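Codton's lending room stretches its hours and its loans

CODTON — Anyone in Codton who has ever bought a tile cutter for one bathroom and then walked around it in the garage for the next ten years will be glad to hear that Biro, the town's lending room for household things, is staying open later and letting people keep what they borrow for longer. The new hours begin in June, and the longer loans begin with them.

Biro has been going for two years now in the old seed shop on Tarigan Street, the long low building with the green awning that most of us still call the seed shop and probably always will. It works like a library, only with ladders. You pay a small yearly fee, you get a card, and you can take home a carpet cleaner or a folding table or a very large soup pot and bring it back when the carpet is clean and the soup is eaten. At last count 558 households had a card, a good many of them from the farms out past the Tasov bridge, where it's a fair drive to the nearest hardware store and a fairer one back if you picked up the wrong size of anything.

Until now a loan ran for a week, and a week, as members have been pointing out since the very first spring, is an awkward length of time. If you pick something up on your way home from work you have one weekend to use it, and if it rains that weekend you have none. From June the standard loan will be 14 days for nearly everything on the shelves. 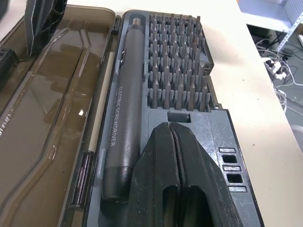

The exceptions are the party things — the long tables, the coffee urns, the canopy — which everyone wants at the same time in graduation season and which will stay on the one-week loan through the end of August. The carpet cleaner was going to be an exception too, but a second one has been bought out of last year's fees, and it was decided that two carpet cleaners ought to be enough for a town this size, even in mud season.

The room itself will stay open until 8 p.m. on three evenings instead of closing at 5, which was always hard on people with a regular job and a commute on top of it. Mornings stay as they are. The early crowd, mostly gardeners and mostly in search of the good edger, had been a bit worried about that, and there was some relief at the open meeting last month when the new timetable went up on the wall with the mornings untouched.

There will be a little more on the shelves as well. The spring call for donations brought in 38 items that could be lent out once they'd been cleaned and looked over, and plenty more that couldn't, for the usual reasons of missing pieces, frayed cords and, in the case of one bread machine, a smell. Among the ones that made it are a pressure canner, a sewing machine with its original booklet, a child's snow sled, a projector and a cider press that takes up most of the back hallway and has already been reserved for the fall by more households than there are weekends in October. (There is a waiting list for the press. It's on a clipboard by the door, and it's filling up, so if you have apple trees you may want to stop in sooner than you'd planned!)

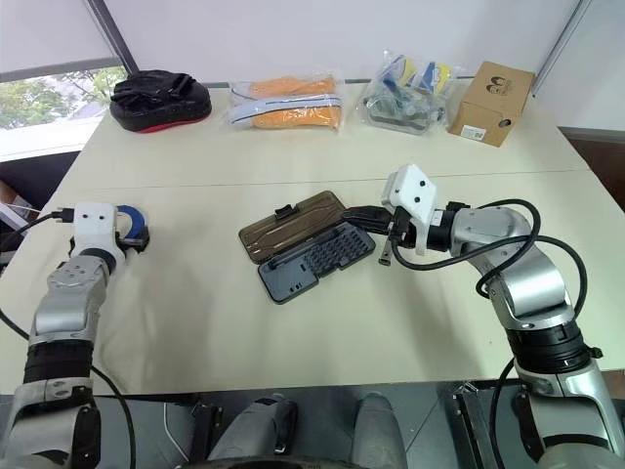 Do you have to live in Codton to borrow something?

Anyone with an address in Codton or the Tasov valley can get a card, and renters are as welcome as owners. Bring one piece of mail with your name and address on it. A landlord's letter will do if you've only just moved and the bills haven't found you yet.

The yearly fee isn't changing. Late returns will still cost a dollar a day, although the first two days will be forgiven from now on, partly out of kindness and partly because it took longer to write up a two-dollar slip than anyone felt it was worth. If something breaks while it's at your house, the rule is the same as it has always been: bring it back, say what happened and don't try to fix it yourself with glue. Members aren't charged for ordinary wear, and that covers a great deal more than people tend to expect. Drill bits get dull and hoses split, and a good part of the fees goes toward exactly that sort of thing.

One change that drew more talk than the rest is the reservation system, which is moving from the telephone to a page on the Biro website. You'll be able to look through what's on the shelves, see when it's due back and put your name down for it at any hour you like. The phone isn't going away, and neither is the paper catalog, a fat blue binder with a great many sticky notes in it, which has its own following among longtime members and will go on living on the front counter beside the seed rack left over from the shop.

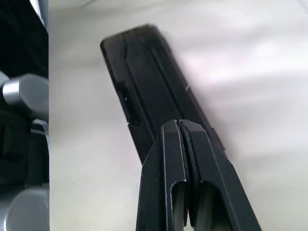

A longtime member from the valley side said that she would be glad of the extra week but would miss the phone calls if they ever did stop, as she had learned more about removing wallpaper from ringing up to reserve the steamer than from anything she'd read. She added that she hoped the binder would get an index one day, having spent a good part of one winter looking for the dehumidifier under D when it was filed under "wet basements."

An index is being worked on. So is a shelf of camping gear, which should be ready in time for the summer holidays if the tents all turn out to have their poles.

New cards can be picked up at the counter on Tarigan Street whenever the room is open, and cards already out there will carry on working with the longer loans, so there's no need to come in and swap them. Parking is easiest around the back, by the loading door, particularly if you're coming for a ladder.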